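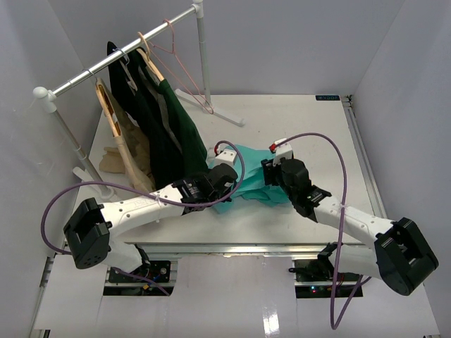

Hanging clothes with two arms: how many demos before it stops being a waste of time?

fotwick
Posted Thursday, 9:12 am

We have 91 usable teleop episodes of the hanger task and I've been told the plan is 1000. Before I lose the rest of the winter to this I'd like to hear from anyone who has trained on garments at that scale. Cloth starts crumpled on the table, both grippers go in, shirt ends up on the free hanger. The Novex people claim their policy came together fast, but their demo video has one shirt, and it starts flat.

bramblegear
Reply #1

1000 of what, though? If it's the same teal thing dropped in the same spot between the grippers, you'll have a model that is very good at that spot. I'd take 300 messy ones over it any day.

Kenji Sorensen
Reply #2

Disagree with bramblegear. We went wide too early at Vimen and got mush. Fix the garment, fix the rack, get one thing working, then vary. The crumple gives you plenty of variety for free. No two drops are the same.

bramblegear
Reply #3

No two drops are the same, but the rest of it is. Plain walls, white table, rack on the left, free hanger at the far end of the rail. Tell me the policy isn't going to learn "go to the far end" and ignore the hanger completely. Swap the pink wire one for a wooden one, put it second on the rail, and see what's left of your success rate.

fotwick
Reply #4

We did move it, for 7 episodes. Operators hated it. With the free hanger between two full ones, the sleeves get in the way and you spend the whole episode fishing. I threw out 3 of those.

dcourtois
Reply #5

You threw out the interesting ones! Were they failures or just slow?

fotwick
Reply #6

Slow, with some regrasping. The guideline says no hesitation.

dcourtois
Reply #7

Then I don't trust the guideline. The arm is going to miss the collar at run time, and if it has never seen anyone recover from a miss it'll sit there pinching air. Szabo had the same rule and dropped it.
- Dorian Courtois

Kenji Sorensen
Reply #8

Recoveries yes, dithering no. If the operator is parked over the cloth trying to find a corner, that's noise and the model copies it faithfully. Trim it or label it. Also check your cables. Ours had a loop hanging off the elbow and the operators had learned to steer around it, so the policy did too.

bramblegear
Reply #9

Still waiting for anyone to post a number on a shirt the model hasn't seen. Fotetti's write-up doesn't have one either.

fotwick
Reply #10

I don't have one. I'll train on the 91 tonight, put the 3 slow ones back in for a second run, and try both on the dark green one that's on the rack now. My expectations are low.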